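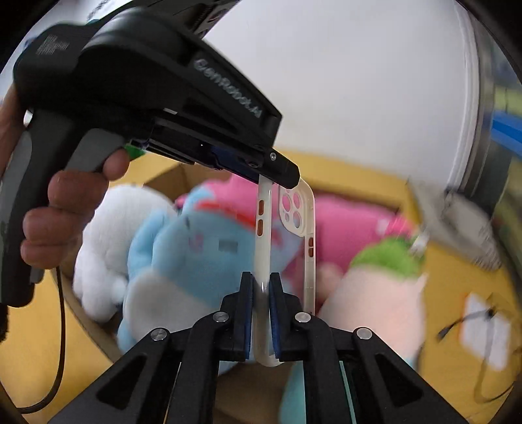 4.2 What changed for the packers

Before the trial at the Dondport site, small goods such as phone cases and plush toys passed through a good many hands, and the people we spoke with were fond of that, even when their wrists weren't. Over 16 weeks in the Lorus packing room we kept a daily log of who did what, and it filled up with small things we hadn't thought to ask. Staff using the hand-held grippers (Figure 3) told us the work felt slower at first and a good deal more talkative, with neighbours calling out to one another about how best to take hold of something soft.

Figure 3. Phone case held between two grippers.

Of the 620 handling tasks logged, 294 were later moved to the automated line supplied by Mutis. Two packers changed roles entirely and now look after the line, a job they described as lonelier but kinder on the shoulders. Others asked for their old benches back in the afternoons, and the site manager agreed. Fu, the smaller site, kept its rosters as they were, and we return to it in Section 5.

Last updated: September
14 shares | 3 comments

Related items
Rosters and rest breaks in small warehouses
Learning to pack by hand: a labour history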